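Roland Mottram has opinions about floors. He has had 9 years in the same workroom at Branthorpe to form them, and he shares them before I have my coat off.

"People look at shelves," he says. "Shelves are where you put the stuff you've already dealt with. If you want to know how a room is doing, look down."

I look down. He waits, like a man who has shown a doctor his rash.

Mottram used to run the parts counter at Lockwood, where everything had a bin and every bin had a number. The highest was 1219, and he can still tell you what was in it (hinge pins, the wrong size). He left, he says, with a firm belief in order and no wish to ever practice it again. These days he clears out sheds and workrooms for other people, and puts off his own until it can't be put off.

How does he start? "With a tray. Something shallow. If it's deep you just throw things in and you've made a smaller mess with walls." Long things go first, he says, meaning handles, rods, anything you can step on and regret. Then the bottles. Then bags, which he treats with suspicion.

"A bag on the floor is a decision somebody didn't make," he says. I ask who that somebody usually is. "Me. Or Callum."
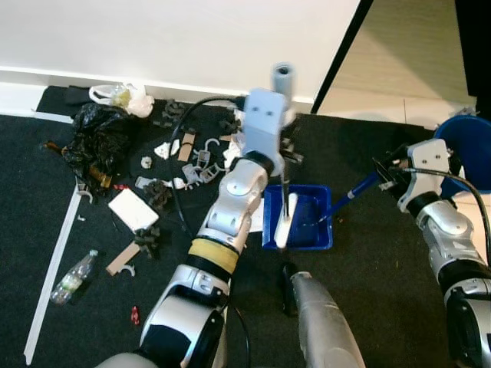 The carpet at Branthorpe, with the blue tray in use and plenty still to pick up.

Callum Hollis is his nephew and the other half of the business. He prefers to begin with the small stuff, the clips and hooks and connectors, and this has been a sore point between them since July. Hollis keeps his finds in old Cavel coffee cans. Mottram thinks the cans are where plastic hooks go to be forgotten.

"I've asked him to name one time we needed a hook and went to the can," he says. "He said Dronurley. I was at Dronurley. We bought hooks."

Hollis, reached by phone, says they bought hooks because his uncle had left the can at home. He'd like that printed.

Cardboard is the one subject on which they agree. Scraps go out the same day, however useful they look. Mottram once saved a stack for kneeling on and ended up moving it 98 times, a figure he admits he stopped checking after 2.

I ask whether he has considered a lighter carpet, so that the dark bits would show up. He looks at me with real pity.

"Then you'd see them," he says.

He offers me coffee. The mugs are on a shelf, in a row, with the handles all facing the same way. I mention it, and he says Callum did that.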